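Cunorstead Community Radio
08/12/2018
The station's new schedule for spoken-word programs takes effect this month. This thread sets out what changes for presenters, guests and listeners. Please read to the end before writing to the office.

1/ The weekly talk hour moves to the early evening. It will be followed by Semwal, our reading program, which keeps its present length of 40 minutes.

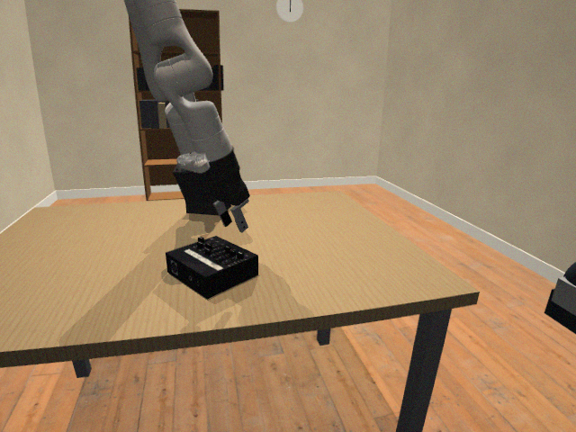

2/ Presenters are reminded that levels must be set before guests are seated. This applies equally to those who bring their own equipment. A compact unit that looks like a small audio mixer, set down on a large wooden-topped table, is enough for a two-person interview, and the station does not require anything more elaborate.

3/ Guests should receive their questions in outline at least one day ahead. Full scripts are discouraged. Listeners told us in the May survey that read answers are hard to follow.
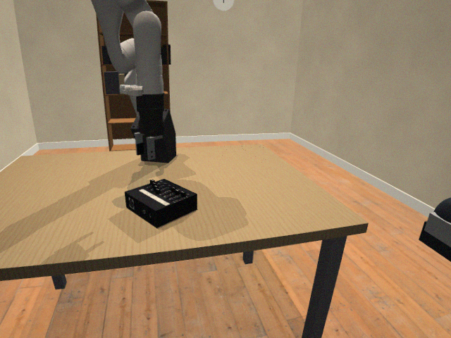
Small black box, wooden tabletop.

4/ The survey drew 71 written responses. The most frequent request was for slower introductions, with the guest's name given twice. Presenters will now repeat the name after the first break.

5/ The second most frequent request concerned music under speech. From this schedule onward, no music will run beneath an interview. Opening and closing themes are not affected.
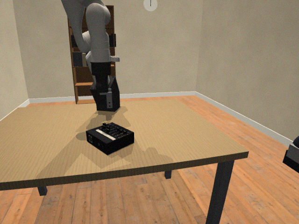

Rekha Tiwari asks whether the rule on music also covers the Skulo serial, where the score is part of the story. It does not. Drama is exempt, and the producers of Skulo have been informed in writing.

6/ Proposals for new programs are open to all residents. A proposal should not exceed 1,000 words and should name one person responsible for the recording.

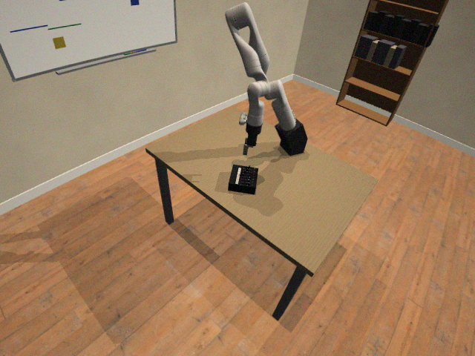 7/ Applicants must also state whether the program can be repeated. The Mudeo archive currently holds 18 series cleared for repeat broadcast, and the station wishes to add to that number. Permission forms are available at the front desk and must be signed by every speaker heard in the recording.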